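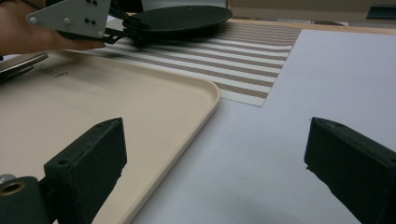 How do you tell a vole from a mouse if all you've got is the cheek teeth?

Look straight down on the chewing surface. Zigzags, sharp triangles down both sides = vole. Low rounded bumps = mouse. Thread, typing fast, train's in a minute

Both have 16 teeth total. 4 incisors, 12 molars, big gap where canines and premolars would be. So the dental formula gets you nowhere. Shape only

Voles are Arvicolinae, which sit inside Cricetidae with the hamsters. House mice and wood mice are Muridae. People file them all under "small brown thing" but the split goes back a long way

The triangles are the fun part. Each one is dentine with a rim of enamel, rim stands up a bit as the dentine wears. Basically a row of little blades. Good for grass. Grass is awful on teeth

Next – roots. Microtus molars never root, they keep growing the animal's whole life. Bank vole (now Clethrionomys glareolus again, was Myodes for a while, please don't ask me on a Tuesday) grows roots as an adult

So a bank vole molar with proper roots = not a young animal. Handy for ageing. No roots on a bank vole = young one, or you've got the wrong genus. Check the triangles, bank vole corners are rounder, enamel thicker

Now the one everybody asks about. Field vole vs common vole, M. agrestis vs M. arvalis. Second UPPER molar. Agrestis usually has an extra small loop at the back on the tongue side. Arvalis usually doesnt

"Usually" is doing work there. Some agrestis lack it, the odd arvalis has something like it. One tooth on its own, I write Microtus sp. and move on

Iulian Anghel disagrees with me on this and has done since the Troltberg pellets. He'd put a name on specimen 3568. I would not. It's half a palate and the loop is chipped!!

Lower first molar is the other one worth learning. Most complicated tooth in the mouth, and the one the fossil people love becuase it survives and it varies. Count closed triangles starting from the back

Water vole – same general plan, just large. If the molar row looks absurd next to everything else in the pellet, that's your Arvicola. Measure it anyway

Shrews, since someone will reply with one. Not rodents. Pointy little teeth all along the jaw, no big gap. Red tips = Sorex or Neomys. All white = Crocidura. The red is iron in the enamel

Kieran Hartley did 300 jaws from the Zirthorpe barn with a hand lens and a desk lamp and his IDs held up fine against mine on the scope. So no, you don't need the fancy kit. 10x will do

You do need to clean them though. Soft brush, lukewarm water, patience. Teeth fall out of mouse jaws easily so look at the socket pattern too, the holes are useful

Will post the Trevness list when I've fixed the spelling of glareolus in it. All of them. Every row

Ok train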